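Learning Zone > Science for Kids > Water > Where Does the Water Go?

Print this page
E-mail this page to a friend

Where Does the Water Go?

Wash a plate and leave it out. Come back after supper and the plate is dry. You did not wipe it, and the water did not all run off. Most of the last thin layer went into the air.

Water going into the air like this is called evaporation. It happens in kitchens, in puddles, on wet hair, in the soil of a flower pot and on the top of every lake and ocean.

What water is made of

Water is made of very tiny pieces called molecules. They are far too small to see, even with the kind of microscope you use at school. One drop holds more of them than you could count in your whole life.

The molecules in water are always moving. They bump and slide past each other. They also pull on each other a little, and that pull is what holds a drop together. If you look at a drop on a leaf, it sits up in a round shape. The molecules are holding on.

Not all of the molecules move at the same speed. Some are slow and some are fast. When a fast one is at the top of the water, it can break away from the others and fly off into the air. Then another one goes, and another. In the end the whole drop is gone.

Water that has gone into the air this way is called water vapor. You can't see it. The white cloud over a boiling pot is made of tiny drops of liquid water, which formed when the vapor cooled. The vapor itself is clear.

Does water have to boil?

Many people think water must be hot to turn into vapor. It doesn't. A puddle on a cool morning is evaporating. Even snow can go into the air without melting first, though it does so slowly.

Boiling is different because bubbles of vapor form inside the water, all the way down. In evaporation, the molecules leave only from the top, where the water touches the air.

What makes things dry faster

Heat helps. When water is warm, more of its molecules are fast enough to get away. A wet towel on a sunny fence dries sooner than one in the shade.

Moving air helps too. Just above a wet towel, the air fills up with vapor. If the air stays still, some of that vapor goes right back into the towel. Wind carries the damp air off and brings drier air in.

Space makes a difference. A towel in a ball stays wet in the middle for a long time. Spread the same towel flat on a line and much more of it touches the air. Dishes are the same. A stack of wet plates traps water between them, but a plate that leans on its edge has air on both sides, and the drops can run down it.
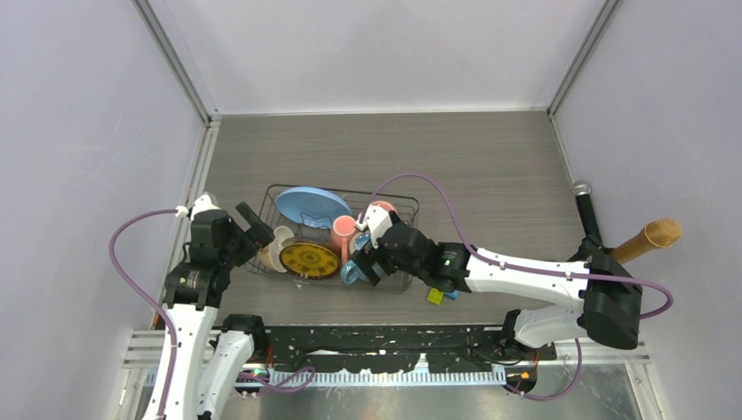

Why do dishes dry slowly on a rainy day?
The air on a rainy day often has a lot of water vapor in it already. Molecules keep leaving the wet dish, but many others come back out of the air and land on it. The dish loses water only a little at a time.

The amount of water vapor in the air is called humidity. When people say a summer day is "sticky," they mean the humidity is high. Sweat does not dry well on those days, and you feel hotter.

Why wet skin feels cold

When you climb out of a pool you may shiver, even in the sun. The fast molecules are the ones that leave. The slow ones stay behind, and slower molecules mean cooler water. The cool water on your skin takes heat from you.

Sweating works like this. Your body puts water on your skin, the water evaporates, and you cool down. Dogs have very few places to sweat, so they pant. Water evaporates from the dog's tongue and mouth.

Where the vapor goes next

Water in the air does not stay there forever. When air cools, vapor turns back into liquid. This is called condensation. You see it on a cold glass of lemonade, on a bathroom mirror and on grass early in the morning.

High in the sky the air is cold. Vapor there gathers on bits of dust and makes tiny drops. A huge number of those drops together is a cloud. If the drops join and get heavy enough, they fall as rain. The rain runs into rivers and lakes, or soaks into the ground, and some of it evaporates again.

Try it: The two-plate test

You will need 2 plates that are the same, a teaspoon, water and a pencil and paper.

1. Put one teaspoon of water in the middle of each plate.
2. On the first plate, leave the water in a small pool.
3. On the second plate, spread the water out with your finger as wide as you can.
4. Put both plates in the same place, where no one will move them.
5. Look at them every 22 minutes and write down what you see.

Which plate dried first? Both had the same amount of water to begin with. Now do the test again with two small pools, but fan one of them with a piece of cardboard. Count 300 waves of the cardboard, take a rest, and then look.

If your water leaves white spots, those are minerals. They were dissolved in the water, and they can't evaporate with it. Salt is collected from the sea in the same way - people let sea water into wide, shallow ponds and wait for the sun to dry them out.

Words to know

Condensation - when vapor turns into liquid
Evaporation - when liquid turns into vapor at its surface
Humidity - how much water vapor is in the air
Molecule - a very tiny piece of something
Vapor - water, or another liquid, in the form of a gas

Print this page
E-mail this page to a friend

Reader comments (3)

Volker Meinecke
We did the plate test with my class of 9-year-olds. The spread-out one won at every table. One group used a soup bowl and got a very slow result, so use flat plates.

Maddie, age 9
my pool of water took so long i went to bed. it was gone in the morning and there was a white ring

Helmut Rieger
Could you add a page on why salt water dries slower than plain water? My grandson asked and I did not have a good answer for him.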